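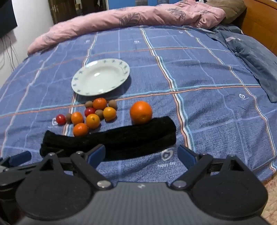
Océane Campbell reckons I've got the whole thing back to front, and that Gristley should have sold their best player in the summer when they had the chance. She left a long comment under my last post saying a club at our level can't turn down money like that, and that one lad up front doesn't make a team.

Home | Fixtures | Old posts | About me | Links

Well, Océane, I've read it three times now and I still disagree, but what a good comment! It got me thinking on the bus all the way to the Sondach game, so you get a whole post in return.

My point was never that Agbayani is bigger than the club. It's that he makes everybody near him play five yards further up the pitch. Watch our full-backs when he's on. They go! They don't look over their shoulders, they just go, and they know that if they knock it long he'll hold off two defenders and wait for them. When he was out with his hamstring we sat so deep I could have joined in from behind the goal.

Saturday was the proof, for me anyway. We were dreadful in the first half. Sondach pressed us into our own box, won corner after corner, and scored on 34 minutes from a header that our keeper got both hands to and somehow helped in. The away end went very quiet apart from the man with the drum.

Then the manager moved Agbayani out to the left, which had me groaning out loud (sorry to the family in front), and it changed everything. Their right-back had been bombing forward all afternoon and suddenly he had to stay at home. We got a foothold. The equaliser was a scruffy thing, a corner half cleared and bundled back over the line, and I cheered it like a cup final winner.

And then the 90th minute. I've tried to describe this goal to people at work and I can't do it without standing up. He picks it up on halfway, goes past one, nearly loses it, gets it back off the defender's shin, and from the corner of the box he just strokes it – no backlift at all – inside the far post. There were 4,000 in the ground and I think I hugged a fair few of them. I lost a glove. I've still got the other one if anybody from row F is reading.

So would I swap that for a new stand roof and two loan signings? No! Ask me again in June when his contract talks come round and I may be a nervous wreck, but today, no.

I will give Océane this much: we do need cover. If he gets injured again we've got a teenager and a centre-half who played up front at school. The lad from Sinel who came on trial looked sharp in the reserves, quick over the first few yards and not afraid of a tackle, and I'd love us to take a chance on him till the end of the season.

Next up is the rearranged home game, Thu 23 February, under the lights. Night matches at our place are the best thing in football. I'll be in my usual spot by the tea hut from an hour before kick-off, so come and say hello, and Océane, if you're coming you can tell me I'm wrong in person.

39 comments | Share this post

Back to top | Contact | © All words my own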